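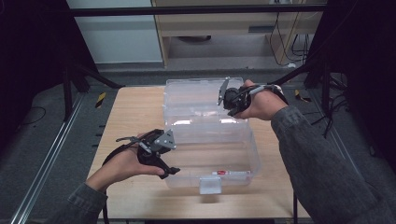 Packing and sorting people wanted for the teaching bench at Flundevell

Posted 2026-03-24

Hi! I'm Lempi Kettunen and I run the teaching bench at Flundevell, the returns and repacking site on the Setmont side of town. I need 24 people who are good with their hands for a project that starts in the spring and wraps up in September. If you already work here on the packing floor, please read to the end, because there's a part that is just for you. If you don't work here, you're welcome too.

What we're doing

You've probably heard that Flundevell is bringing in robot arms for part of the repacking work. The arms learn from people. So we need people to do the work the way they'd normally do it – open a box, put things in, take things out, close the lid, press the latch – while wearing a gripper on each hand. The grippers have jaws a lot like the ones on the arms, so what you do with them is something the arms can learn from. You do a task, you reset the table, you do it again. Then I hand you a different box.

It sounds easy and some of it is. Lids are not. I spent my whole first morning trying to get one plastic lid to sit down flat and I've been packing things for most of my adult life. You lose all the feeling in your fingertips and you have to watch what you're doing in a way you haven't since you were little. Most people get cranky for a while and then it clicks. I like it a lot now!

What a shift looks like

You'd work at a table with a partner nearby, taking turns. One of you does the task, the other watches and writes down anything odd (dropped items, a latch that didn't catch, a marker that rolled off somewhere). Then you trade. A session is 2 hours and you do one or two a day, never back to back. The grippers strap on around your hands and there are cables, so you can't wander off with them on. I made that mistake in front of visitors from the head office.

We have 200 tasks on the list at the moment. A lot of them are storage boxes and small things like pens and tubes. Later there will be soft goods and the dreaded zip bags.

We want your mistakes as well as your good runs. Please don't hide a fumble. If you drop something, pick it up with the gripper if you can and keep going, because the arms will drop things too.

What it changes for the people here

I want to be straight about this since it's the first thing I get asked at lunch. The arms are meant to take over the small-item repacking on line Hirvonen, mostly the evening work. Those jobs will change. The company has put in writing that everyone on Hirvonen now will be offered a place on another line, or on the teaching bench, or training to look after the arms, at the same pay or better. I have a copy and you can read it at my desk before you apply. What I can't tell you is how many people the site will hire in years to come. I don't know and I'm not going to make something up.

What I can say is that the bench has changed my own job more than I expected. I used to stand for a full shift and go home with sore wrists. Now I spend half my day explaining why you tip a box toward yourself before you close it – stuff I never knew I knew. Some of my old crew miss the pace of the line, and two of them tried the bench and went back. That's fine. It's slower in here and you do the same little thing over and over, and for some people that's worse.

Who I'm looking for

You don't need any computer skills. You do need patience, decent eyesight (glasses are fine) and two hands that can hold a light tool for a couple of hours with breaks. Packing, sewing, kitchen work, bike repair, hair – all of that counts as experience to me. Left-handed people, please apply, I'm very short of you. If you have wrist or shoulder trouble, talk to me first and we'll see what we can work out.

About the recordings

Your hands and sleeves get recorded, along with how the grippers move. Your name isn't kept with the recordings, and they aren't used to judge how fast you work on the line. Supervisors don't get to see them. You can stop in the middle of a session for any reason and still be paid for it.

If you already work at Flundevell

You keep your current rate and your seniority while you're on the bench, and your spot on the line is held until the project ends. Apply by talking to me, or leave a note in the tray outside the Brostton room. Your shift lead can't say no without giving me a reason in writing.

If you don't

Call the front desk and ask for extension 989, or come by and fill out the short form. Tell me what you do with your hands all day and when you could start. I'll invite you in for a paid tryout with the grippers on, so you can find out if you hate it before signing anything.

Wear long sleeves if you get cold easily, and leave rings and bracelets at home.

– Lempi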